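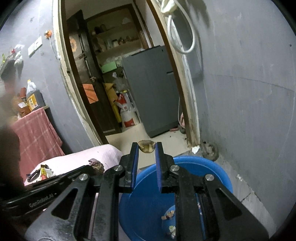

Scrap pickup, Alley project, Clilenby open day. Small piece of peel held at the finger tips, blue bucket behind.

Notebook entry, 20th December
Subject: Open day at the Clilenby site, household task demonstrations

The open day was held as planned. A total of 31 visitors signed the register, most of them from the Ito training center and the remainder from the Gowda housing office. They were received in 2 groups. The first group began late, as the register had been left at the front desk and the badges had to be written out by hand.

The program consisted of a short talk on the Alley project, the scrap pickup demonstration, and a question period. The talk was shortened for the second group so that more time could be given to the demonstration. It is recommended that the shorter version be kept for any future visit. The section on how recordings are labeled was hard to follow without the printed sheet, and the sheet had been printed on one side only.

Scrap pickup

The task is to take small pieces of kitchen waste and packaging from a soft surface and place them in a bucket. It was demonstrated with the hand-held gripper by a member of staff. Visitors who wished to try were then allowed a turn under supervision. Nearly 80 attempts were logged over the day, including those that were abandoned. The log sheet does not separate staff attempts from visitor attempts, and this should be corrected before the sheet is used again.

Points noted during the attempts:

Thin pieces such as peel were best taken at the very ends of the fingers. Visitors tended to push the fingers too far down, which pressed the fabric surface inward and moved the piece away from them. Once told to stop higher and close slowly, most of them improved.

The ribbed pads gave no trouble with peel. Dry, papery skins were harder. They broke apart when squeezed, and the fragments were too small to pick up again. Staff should agree on whether a broken skin is logged as one item or as several.

Crumpled wrappers were picked up easily and released poorly. The usual fault was opening the fingers before the hand was over the bucket. A visitor from Ito asked whether the rim could be used to knock the wrapper free. The answer given was that contact with the rim is permitted but must be marked on the sheet.

The height of the bucket was questioned by both groups. Shorter visitors had to raise the elbow to clear the rim, and their wrists turned inward as a result. A lower bucket should be tried. The present one may be kept for comparison.

Room and equipment

The demonstration area was narrow for the number of people standing in it. Visitors at the back could not see the finger tips and watched the operator's arm instead. For the second group the line was moved toward the wall, with better results. Smaller groups would be preferable, even if the visit takes longer.

The gripper was wiped between turns. One pivot felt stiff toward the end of the day. It was not taken apart on site and has been set aside for inspection on the Alley bench. No oil is to be applied until it has been looked at.

Questions received

The Gowda visitors asked chiefly about homes with little floor space, and whether a task learned in one kitchen could be repeated in another. They were told that this has not been tested at Clilenby and that no date has been set. They also asked who would empty the bucket. The question was recorded and will be passed on with the others.

The Ito visitors asked to see failed attempts as well as good ones. Several were shown on the office screen and led to the most useful discussion of the day. A set of failed attempts should be prepared in advance for the visit proposed for July.

Actions

Revise the log sheet, with separate columns for staff, visitors and rim contact.
Inspect the stiff pivot and record the result in this book.
Obtain a lower bucket.
Reprint the labeling sheet on both sides.
Send the unanswered questions to the project office within 2 weeks.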